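Search reviews
Enter keyword
3 min read | 14 comments | 309 shares

Trerkari 2 demo editor, reviewed
By Radka Ionescu
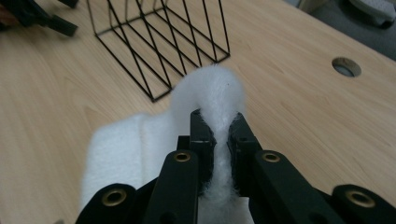 White fleece held between the fingertips, from our cloth set.

Trerkari 2 is a desktop program for cleaning up hand-held gripper demos before you train a policy on them. It loads the video, solves the camera path, estimates finger opening and lets you trim and tag. I used it through August on a set of 1303 cloth demos.

Import is quick. The path solver worked on 1000 of them with the default settings. Most of the failures were on plain desks, where pale wood and white fabric give the tracker little to hold on to. Lowering the feature threshold brought a good share of those back, but you have to set it clip by clip. There should be a batch option.

Finger opening is the best part. Version 1 lost the fingertips when fabric bunched up over them. The new model fits the whole linkage, so it can carry on when one tip is covered. I checked its numbers by hand on the worst clips and had few complaints.

Tagging is fine. The keys can be remapped. Undo only goes back one step, and I lost a morning of grasp labels to that.

Export writes the common formats. Kwan-ho Liu trained the same policy on the old and new exports for me, and the new one dropped the cloth less often during folds. We changed nothing else between the two runs.

The timeline stutters on long clips, and the manual still shows version 1 menus. Support at Camorov answered both of my emails the next day.

If your demos are mostly rigid parts, version 1 will do. For cloth I would pay for the upgrade.

Rating: 4 out of 5

2932 views | Share | Save | 14 comments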